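Gristness hand gripper — first pick-up

Quick setup for the Vullel foam tip kit. Takes 8 minutes, less if the pads are already on.

Step 1. Push a pad onto each finger. Foam faces inward. Rough cut edges are fine, dont trim them.

Step 2. Squeeze and release a few times. Both tips should meet flat. If not, loosen, nudge, retighten.

Step 3. Try something awkward. An oval picture frame on its easel leg is good — curved rim, beads, nothing flat to grab. Come in low from behind the fingers, one pad each side of the bottom curve. Fingers open, pads just off the table.

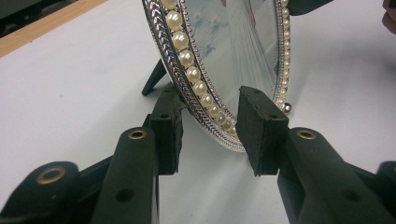

Step 4. Close slow. Stop when the foam starts to give. Lift 2 inches, hold, set down. Slipping? Go a bit wider on the rim and try agian.

Spare foam comes in packs of 40.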